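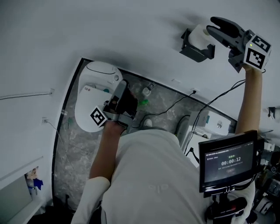
Does the head view still need to be in the training set if both grippers have their own cameras?

For the bathroom tasks, keep it in. Policies trained on wrist views alone did worse on anything where the two hands have to agree on where they are, and the gap was widest on the paper roll.

September 2024

Notes on the toilet roll set, Shivam's half and mine together. Kiran Bhardwaj has the raw files on Hondar if anyone wants them before the clean copy goes up.

116 episodes recorded with the hand-held grippers. 26 thrown out after the pose check, nearly all for the same fault: the marker cube on the right gripper turns too far towards the wall when the arm is stretched up to the holder, and the track drops. When it comes back the pose has jumped. The left hand hardly suffers, it stays low and well out in the open for most of the task.

Tried filling the gaps with Vorberg (the smoother, old settings). Fine for short gaps. On long ones it draws a straight line through the part where the hand is closing in on the roll, and that is the part we care about. I'd sooner lose the episode. Shivam disagrees and wants to keep them with a lower weight. We agreed to train both ways and look.

Training runs so far:
Run 1010, wrist views only. Reaches the roll, then closes early. Jaws end up beside the paper more often than on it.
Run 1010b, wrist plus head. Same data, same seed. Approach is slower but the jaws close in the right place far more often. Still pulls too hard and tears off long strips.
Shivam's weighted version is queued on Sugiyama behind somebody's big job.

The pulling problem looks like a data problem to me. We don't record force, so a gentle pull and a sharp one look much alike until the paper gives. Kiran suggested slowing the demonstrations down at that step. Cheap to try.

Timing: the clock on the chest screen and the gripper logs disagreed by 2 frames in a batch of episodes. Corrected in the import script by lining up on the first jaw movement. Please don't correct it again by hand, I spent most of a morning undoing that.

Small rooms are harder than the kitchen set in general. White walls, white fittings, not much for the head tracking to hold on to. Drift was worst when the operator looked at plain wall for a while. Asking people to glance back at the floor between tries helped, the marbled pattern gives it plenty to work with.

To do
- rerun the pose check with the stricter jump limit
- slow-pull demonstrations, new folder, do not mix with the old ones
- ask Kiran if Cestico can read the new calibration format yet
- other side of the cube: would a third marker face fix the dropouts? Shivam to print one
- write up the wrist/head comparison before December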